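# How we made a hand for a robot

Hello, young builders! In our shared workshop in Sullstead we are making a gripper. A gripper is the hand of a robot. We call ours Ostier. It has only two fingers, and with two fingers you can already do many things. Try it at home: take a spoon with your thumb and one finger. You see? The other three can rest.

## Why the fingers are not smooth

Our first fingers were flat and hard. Olaia Bravo tested them with a plastic cup and the cup slid down every time. Hard things on hard things slide easily. Think of your socks on a polished floor, and then of your rubber boots.

So we put a soft pad on the inside of each finger. The pads are orange and they have ridges, like small hills in a line. The ridges help to hold, the same way the lines under your shoe hold the ground.

## What are the little squares for?

Each finger carries a small black-and-white square. It is called a marker. A computer can find this pattern in a camera picture very quickly, and then it knows where the finger is - a little like the number on the shirt of a football player.

Then comes the practice. We open the fingers, we go toward something, and we try to do one small job. For this we use a small gray cabinet with a white door, standing on a wooden table.

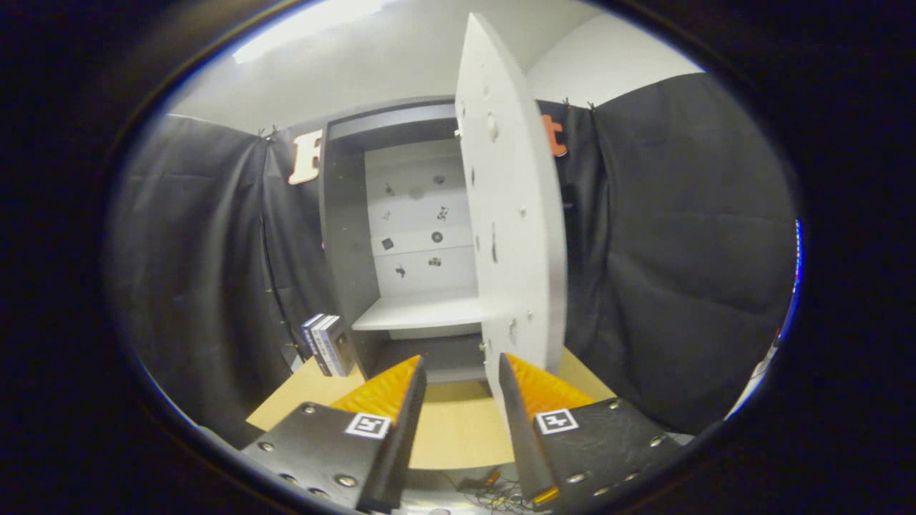 Hagos wanted to know why a door should be more difficult than a cup, if the door cannot even fall down. It is a good question, Hagos. A cup goes where you carry it. A door has hinges, so it can only move along a curve, and the hand must follow the same curve. If the hand pulls straight, it fights with the door.

You can feel this yourself. Open a door at home very slowly and watch your hand. It makes a part of a circle.

## How does it learn?

By many examples. Leandro Robles wrote in our notebook that one job needs more than 200 tries before the computer begins to understand it. On Friday we made 11 and then we were hungry.

If you want to build your own fingers, begin with cardboard and two strips of rubber. Ask an adult to do the cutting. Pick up a pencil first, then an eraser, and last a grape. The grape is the hard one - press too much and you must clean the table.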